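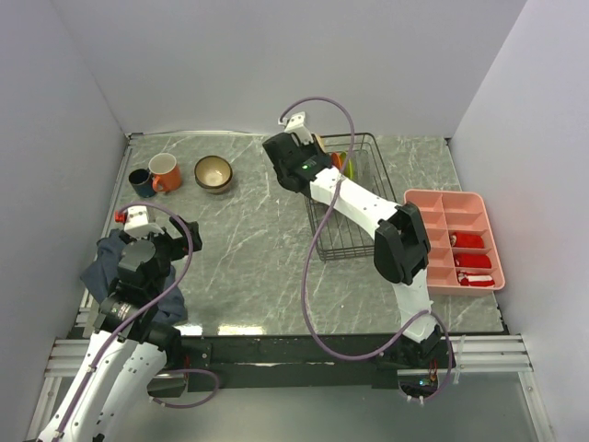
Rebuilding the coil on a Meltport Pacheco tank

Written by Américo Leitão. Last revised in July.

The Pacheco is a two-post rebuildable tank with bottom airflow. It is sold with one pre-made coil fitted, and most owners will want to replace that coil after a few weeks of daily use. The steps below cover a single round-wire coil. They apply to the Pacheco only; the older Demelent tank has a different deck and its posts are set closer together.

What you need

Kanthal A1 wire, 26 gauge
A 3 mm coil rod or the shank of a 3 mm drill bit
Flush cutters
Ceramic-tipped tweezers
The small flat screwdriver supplied with the tank
Organic cotton
An ohm meter, or a regulated mod that shows resistance

Do not build on a mechanical mod that has no means of reading resistance.

Step 1. Strip and clean the deck

Take the tank off the mod and empty it. Unscrew the base from the glass section, loosen both post screws by two turns and lift out the old coil and cotton. Rinse the deck in warm water, then dry it fully, including the thread of the 510 pin. Check the two small O-rings on the base. If either has flattened, fit one from the spares bag.

Step 2. Wind the coil

Cut a length of wire of 10 cm. Hold one end against the rod with your thumb and wind six full turns, keeping each turn tight against the last. Both legs should leave the coil on the same side and point in the same direction. If the turns have spread, squeeze them together with the tweezers while the coil is still on the rod.

Step 3. Fit the coil

Leave the rod in the coil and feed one leg into each post hole. The coil should sit centrally over the air slot, with a gap of 2 mm between the slot and the underside of the wire. Tighten the screws until the legs are held – the heads are soft and will strip if forced. Trim the legs flush with the posts. Any wire left standing out can touch the chimney and cause a short.

Step 4. Check the resistance and remove hot spots

Screw the base on to the mod and read the resistance. A coil wound as described should settle near 0.7 ohm. A reading that jumps about usually means a loose post screw.

Set the mod to 14 watts and pulse it in short bursts. The coil should glow from the centre outwards. If one turn lights first, let the coil cool, then draw the tweezers lightly across it and pulse again. Repeat until the glow is even.

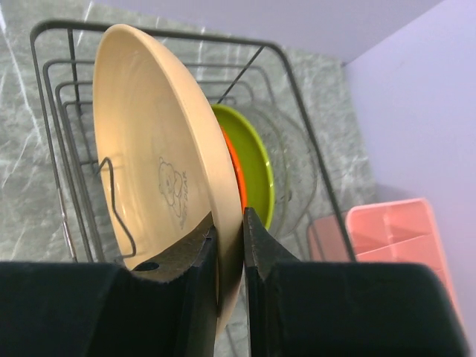 Can I reuse the cotton if I only want to clean the coil?

Old cotton should be thrown away. It holds burnt residue and will spoil the taste of a clean coil straight away. Remove it before you pulse the coil, as dry cotton will scorch.

Step 5. Wick

Cut a strip of cotton and roll one end to a point. Pull it through the cold coil. There should be slight drag, but the coil must not shift. Trim both tails so that they reach the floor of the juice channels, comb out the ends and tuck them in without packing them down. Wet the cotton with liquid until it is soaked through.

Step 6. Refill and test

Refit the glass section, close the airflow and fill through the top. Open the airflow again and leave the tank upright for 9 minutes. Start at 14 watts and raise the power one watt at a time. A dry or sharp taste means the tails are too thick – thin them before going any further.

Spare glass and screws for the Pacheco are stocked by Vetbridge. The post screws are listed under deck parts.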